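## What we've been up to in the sim corner

Selma Georgiev asked me to write something for the newsletter about the pushing and grasping work, and I've put it off twice, so here goes!

Most of you will know that we train the arm in simulation first and only let it loose on the real bench at Altville once it has stopped doing daft things. The trouble (and I moaned about this at length in December, sorry) was that our policies got very good at the simulated room and pretty hopeless anywhere else. Change the colour of the tabletop and the arm would wander off to the wrong side of the block. It had learned the room as much as the task.

So the thing we've been trying is what Panagiotis Petek calls "shuffling the furniture". Every time the simulator resets, it picks a new tabletop finish, new wall tints, a new direction for the light, and a new set of bits and bobs to stand in the background. The objects on the table move too, and their sizes change a little. What stays put is the arm and the job. We're using Omerović as the simulator and Jarnell for the training side, same as before, and I only had to rewrite the reset code, although that took me far longer than I'd like to admit.

We generated 3737 practice runs this way, and kept back 460 room layouts that the policy never saw in training. The old policy managed the grasp in 68 of those. The new one managed 417! I ran it again on the Monday because I didn't believe it, with the same seeds, and got the same answer.

Now, before anyone gets too excited, that's all in sim. The bench tests haven't started, and I'd expect a drop when they do. There's a chunk of failures I can already tell you about, too. Shadows are the big one. When the light comes in from behind the arm, its shadow spreads right over the tabletop and the policy sometimes treats a dark patch as if it were the side of an object.

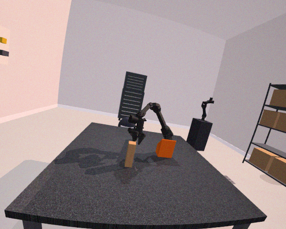
The other awkward case is a tall block with something wider next to it. A tall thin thing is easy to knock over, so the fingers need to come down nice and straight, but the rest of the arm has to go somewhere as well, and the policy mostly thinks about its fingers. We get a fair few runs where the grasp would have been fine if a link hadn't bumped the neighbour on the way down. Panagiotis wants to add a penalty for that. I'd sooner give it more cluttered layouts and see if it sorts itself out, and we've agreed to try his way first (he asked before I did).

If you want to have a poke about, the layouts and the reset code are in the shared Plesteo folder, under "rooms". Please don't rename anything in there while a run is going. And if you've got ideas for nastier backgrounds, send them over, I'm collecting them for the next batch.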